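A Morning at the Fastberg Candle Works Open Day

I have wanted to see the inside of the Fastberg candle works ever since I moved to Serkgate, and this July they finally opened the doors.
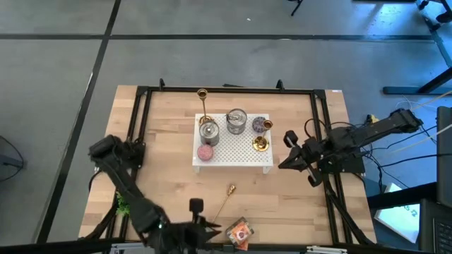

The line was already down to the bridge when I got there, mostly families, plus a few people like me who burn far too many candles in winter and wanted to know where they come from. Entry was free, but you had to pick up a paper ticket with a tour time on it. Mine gave me just long enough for a coffee and a look at the old delivery truck parked by the gate (dark green, gorgeous, and yes, you could sit in it).

Our guide was Octavio Cusi, who started in the packing room as a teenager and now runs the dipping floor. He talks fast and walks faster! We began in the wax store, where the slabs come in on pallets and get stacked by type. I had never thought much about wax having types. The beeswax smells so strongly of honey that a small boy in our group asked if he could eat it, and Octavio told him he could chew it but would be disappointed. Most of the everyday candles are a blend, and the exact recipe stays in the office.

Next came the melting room, which was every bit as hot as you would expect. The kettles are heated by steam pipes and the wax is kept moving the whole time. Octavio let us hold a cooled sample from each kettle so we could feel the difference. One was almost greasy, the other hard enough to knock on the rail like a piece of wood.

Then the dipping floor, and oh, I could have stayed there all day. The wicks hang in rows from big racks, and the racks travel around on a carousel, going down into the wax and up again, down and up, with a long slow trip through the cool air in between. A dinner candle goes through 9 or more dips before it is thick enough. If the wax is too warm, each dip melts off part of the last one. If it is too cool you get lumps. Octavio checks with a thermometer, but he also watches how the wax runs off the tip, and he caught one vat drifting while he was in the middle of answering a question. On a good day the carousel turns out 2,000 candles.

I asked about color. The dinner candles are white all the way through and only the last dip or two is colored, so when you snap a red one in half there is a white middle. I went home and tried it. He's right!

The wick room was smaller and quieter and I nearly liked it best. Cotton strands are braided by machines older than anyone on the tour, clattering away like knitting needles. A flat braid curls over as it burns, so the tip ends up in the hot edge of the flame and burns itself off. Before braided wicks, people had to keep trimming the burnt end with a special pair of scissors. There was an old pair on the wall, with a little box on the blade to catch the bits, and I now want one very badly even though I have no use for it.

After the tour there was a dipping table in the yard for the kids, and a table run by Afridi, the small workshop across the river that makes holders and snuffers. I had a nice talk there about why candles wobble. The answer is that candle bases and holder cups never quite agree on a size, and the fix is to warm the bottom of the candle in hot water for a moment and press it in. I have been stuffing foil in there for years.

The one thing I'd change is the shop. It is a single narrow room with one register, and when two tours came out together it got very squashed. They had seconds for sale by weight, though, and I filled a bag with crooked tapers that will burn just as well as the straight ones. I also bought a beeswax pillar that cost more than my lunch. No regrets so far.

Lunch, by the way, was a cheese and onion pie from the Ulero bakery stand, eaten on the river wall with wax under my fingernails. Get there early if you want one, they were sold out by the time I went back.

Getting there: the works is a ten-minute walk from Serkgate station, downhill on the way and uphill with your bag of candles. There is some parking behind the wax store. The ground floor is step-free, but the wick room is up a steep flight of stairs. Wear shoes you don't love, as the dipping floor leaves its mark on everything.

Posted 30/07/2019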